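Collecting Simulated Demonstrations for a Gear Assembly Task
Project report, Robot Learning course, Team Cestura
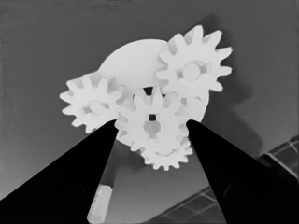
1. Background

Our team wanted to train a policy that puts small gears onto a base plate with a two-finger gripper. The learning part of the project was taken from code we already had from the spring. What we did not have was data. This report covers how we gathered the demonstrations, what we threw out, and what we would change.

We worked only in simulation. The lab arm was booked through October by another class, and a simulated setup let two people collect at the same time on separate machines.

2. Setup

The task has a round plate and several spur gears of different sizes. We used plain white parts on a gray surface with a black gripper. The camera view is fixed relative to the fingers, so the fingertips always show up in the lower part of the picture. Images are saved in gray tones, which kept the files small and matched the input of our network.

The operator drove the gripper with a handheld controller. We wrote the recording tool ourselves and named it Trernance. It saves the camera image, the finger opening, the gripper pose and the operator's command at every step. The task files and the starting positions live in a second repository, Gachanja.

3. Collection procedure

Our goal was 200 demonstrations. Each one started from a random gear position and ended when the operator pressed the stop button or when 60 seconds had passed. The operator marked the result by hand as good, bad or unsure. A second team member replayed every "unsure" episode and made the final call.

We had three rules for operators:
- Do not stop in midair to think. Reset and start over.
- Close the fingers on the gear teeth from both sides before lifting.
- If a gear jams against its neighbor, back off once and try again. After a second jam, end the episode.

The third rule was added after the first batch. Before that, people pushed on jammed gears for a long time, and the recordings were full of small shaking motions that we did not want the policy to copy.

4. Results

We recorded 200 episodes. Of these, 100 were kept for training after review. That is a lower share than we planned for. Of the rejected ones, 83 were bad grasps or jams. The other rejected episodes had recording faults, mostly a delay between the image and the saved command.

The tightest part of the task was meshing a gear with one already in place. White teeth against white teeth are hard to tell apart in a gray image, and operators said they often relied on the shadows to judge height. We tried stronger lighting for part of the second batch. It helped the operators, but the two batches now look different, and we have not tested what that does to training.

5. Problems and changes

The delay fault came from Trernance writing images on the same thread that read the controller. Moving the writing to its own thread fixed it.

Starting positions were less varied than we thought. Gachanja drew them from a square, but gears near the corners were out of reach and got reset, so most kept episodes start close to the middle.

Next term's team should fix the start positions first and collect the missing corner cases before training anything larger.

Related reports
Nulletti: Low-Cost Controller for Remote Grasping
Sorting Mixed Fasteners with a Suction Cup
Checking Time Stamps in Recorded Robot Data

Contact the course office | © Robot Learning course, student work | Back to top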